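Monti Household Tasks Study: progress report to the Sernitz fund
Prepared by Gemma Pellegrini, 23/05/2026

1. Work completed

The question set in February was whether a two-fingered machine can tidy a small living area without help. Demonstrations are recorded with hand-held grippers, and the control policy is trained on the recordings. We have logged 498 demonstrations against a target of 3,000. Chores are limited to light objects on and near tables: a flower pot, a picture frame, a drawer. The finger pads are dark and textured, and each gripper carries a marker cube for position tracking.

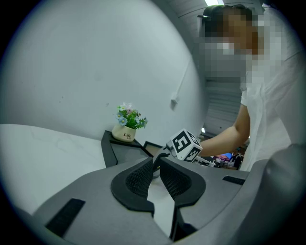
2. Two-handed work

Single-hand placing is the stronger result. The policy puts the pot back upright in most trials. Drawer tasks need one hand to steady the box while the other moves the tray, and performance there is poor. The usual fault is a late grip on the tray edge. The kidney-shaped table is glossy, and Milovan Janevski is checking whether its colour and reflections affect depth estimates. The box has a yellow-lined tray and sits with the flowers behind it and the frame to its right. 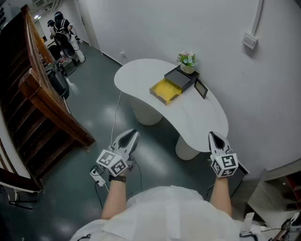

3. Next period

Record 80 further drawer demonstrations.
Repeat the placing trials at the Bamton site.
Defer shop-floor shelving until drawer results improve.

No change to the budget is requested.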